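Gorkbridge Swap Shelf Opens in January With Three-Bin Sorting

I'm Nelli Heinonen, and I run the Swap Shelf at Gorkbridge. We're back, with 36 donated bins!

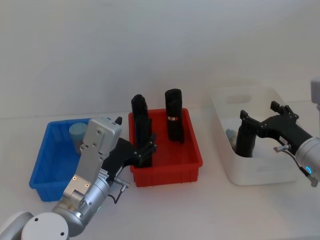 Sorting used to eat my whole morning. Now each table gets a blue bin, a red one and a deeper white one, and tall black things can stand up in the red without tipping the small stuff.

Doors open at 11.

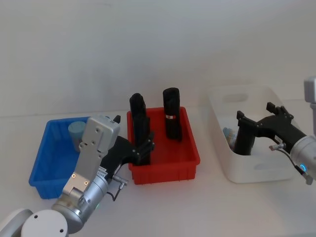

Sorting table at Gorkbridge: pale blue cup in the blue bin, black cylinders in the red.

Bring cans, cups, jars (lids on, please). 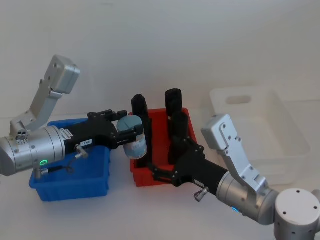 Raimo Ojala is taking table bookings, and he has 30 spots left. Small stuff is welcome too, like the little blue-gray can with the pale lid. Call him before noon!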